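Chapter 3
Can Machines Do the Chores Yet?

A person can put a desk in order while speaking on the phone. For a machine, the same job is a long chain of small problems: find the object, choose where to hold it, close the fingers, carry it, let it go. In Chapter 2 we studied arms that repeat one motion in a factory. Now we ask what happens when the objects are different every time.
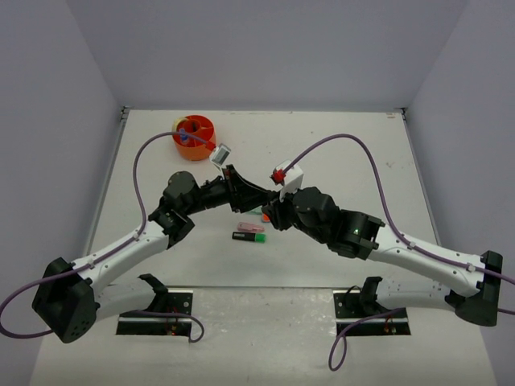

Figure 3.1 Two arms at work over a group of stationery. The desk organizer stands at the far left.

Small stationery looks easy, but a highlighter can roll and an eraser can stick to the fingers. In the Nilell desk trials, a pair of arms was given 416 tidying tasks. It finished more than half of them -- and a usual task took 30 seconds, which is slow for one pen. The Brallum workshop study, discussed in Section 3.2, found similar trouble with screws and washers.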